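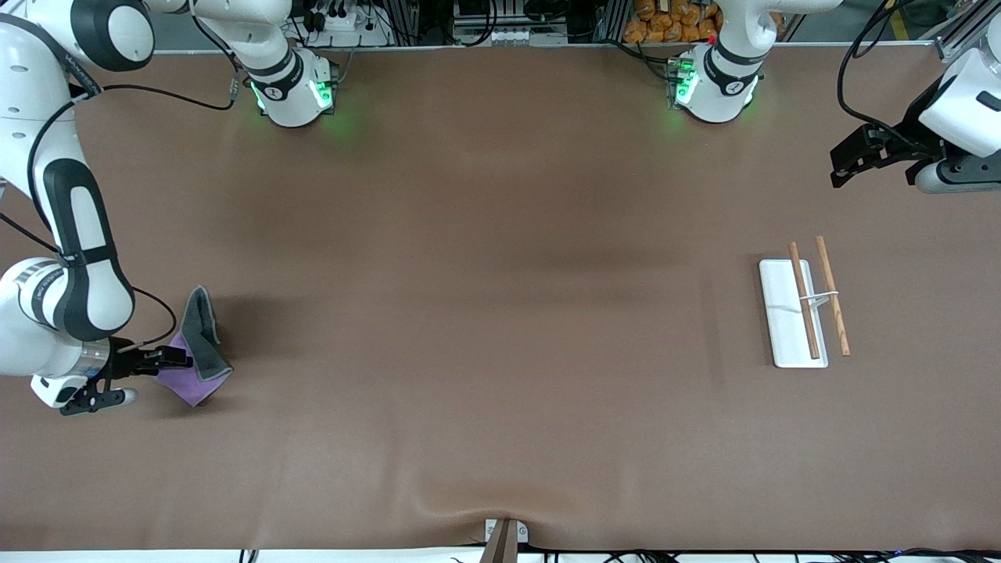 Datenblatt: Zirnora - Sammlung von Texten zu Hochzeitstagen und Ehejubiläen

Stand: 2026-01-25
Verantwortlich: Theda Eichhorn, Arbeitsstelle Alltagsschrift, Lindurville

Gegenstand

Zirnora umfasst 294 deutschsprachige Texte, die Ehepaare oder deren Angehörige anlässlich eines Hochzeitstages verfasst haben. Aufgenommen wurden Briefe, Tischreden, Einträge in Gästebücher und Beiträge aus privaten Blogs. Texte zur Trauung selbst sind nur enthalten, soweit sie im Rückblick entstanden sind. Gedruckte Glückwunschkarten ohne handschriftlichen Zusatz wurden nicht berücksichtigt.

Herkunft der Texte

Die Texte wurden der Arbeitsstelle von den Verfasserinnen und Verfassern oder deren Erben überlassen. Für jeden Text liegt eine schriftliche Einwilligung vor. Der Aufruf zur Einsendung erschien im Mai im Gemeindeblatt von Lindurville und wurde von mehreren Standesämtern der Umgebung ausgehängt. Eine Vergütung wurde nicht gezahlt.

Aufbau

Die Sammlung ist in vier Teilbestände gegliedert:
briefe - Schreiben zwischen den Eheleuten
reden - Ansprachen bei Familienfeiern, teils nur als Stichwortzettel erhalten
gaestebuch - Einträge von Verwandten und Freunden
blog - Beiträge aus privaten Internetseiten

Jeder Text liegt als einfache Textdatei in UTF-8 vor. Eine begleitende Tabelle enthält sechs Felder: Kennung, Teilbestand, Jahrzehnt der Entstehung, Anlass, Rolle der schreibenden Person und Bearbeitungsvermerk. Im Feld Anlass steht die Zahl der Ehejahre. Volkstümliche Bezeichnungen wie "Petersilienhochzeit" werden im Text belassen, in der Tabelle jedoch nicht verwendet, da sie regional unterschiedlich gebraucht werden.

Bearbeitung

Handschriftliche Vorlagen wurden mit dem Programm Onmont abgeschrieben und anschließend von zwei Personen gegengelesen. Rechtschreibung und Zeichensetzung folgen der Vorlage. Unleserliche Stellen sind mit drei Punkten in eckigen Klammern gekennzeichnet. Familiennamen, Anschriften und die Namen von Trauzeugen wurden durch Platzhalter ersetzt. Vornamen blieben erhalten, sofern die Einwilligung dies ausdrücklich zulässt.

Bekannte Einschränkungen

Die Silberhochzeit ist deutlich überrepräsentiert. Texte zu den ersten Ehejahren stammen fast ausschließlich aus dem Teilbestand blog. Scheidungen und Trennungen kommen kaum vor; Rückschlüsse auf den Verlauf von Ehen im Allgemeinen sind daher nicht zulässig. Bei 3 Tischreden ist der Anlass nicht gesichert, das betreffende Feld bleibt leer.

Nutzung

Die Sammlung steht für Forschung und Lehre auf Antrag zur Verfügung. Die Weitergabe an Dritte sowie Versuche, einzelne Paare zu identifizieren, sind untersagt. Längere Auszüge in Veröffentlichungen - dazu zählen auch Abschlussarbeiten - bedürfen der vorherigen Zustimmung der Arbeitsstelle.

Widerruf und Korrekturen

Einwilligungen können jederzeit ohne Angabe von Gründen widerrufen werden. Der betreffende Text wird in der nächsten Fassung entfernt, seine Kennung wird nicht neu vergeben. Hinweise auf Lesefehler sind unter Angabe der Kennung schriftlich an Theda Eichhorn zu richten.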